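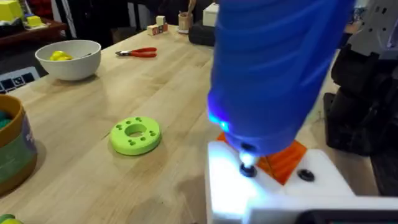
According to the note Prokopenko left in the margin of the last entry, the driver should have been pulled after the first slip and we were too slow about it. Fair enough. Writing down what we have.

Dristwood cell, November, fastener task. Fault came in on run 31, a little after 4 in the afternoon. Tip came down over the first black fastener on the white fixture, started to turn, then the arm stopped with a torque limit. Log says 926 on the error line. The Doreo manual lists that as "tool load out of range" and says no more.

Cleared it, homed the arm, ran again. Same stop, same place. Third try it did not stop. It kept pushing down and the fixture crept sideways on the wood. Hit the stop button by hand. That is the part I don't like. The limit should have caught it and it didn't.

Checked after:
- fixture clamp, tight when tested by hand
- tip seating, seemed fine, slight play
- force setting was 700 in the file, the sheet from Grallstead has a lower value

Somebody loaded the old file after the update. I can't tell when from the log. Put the sheet value in and locked the file.

Not run again yet. Before anyone does: power off, swap the tip, check the stop button with the arm clear of the table. Then slow speed only, one hand on the stop. Green ring part stays out of the program until the fastener step passes.

Still open: why the third run went past the limit. Asked Grallstead for the firmware notes, no answer so far.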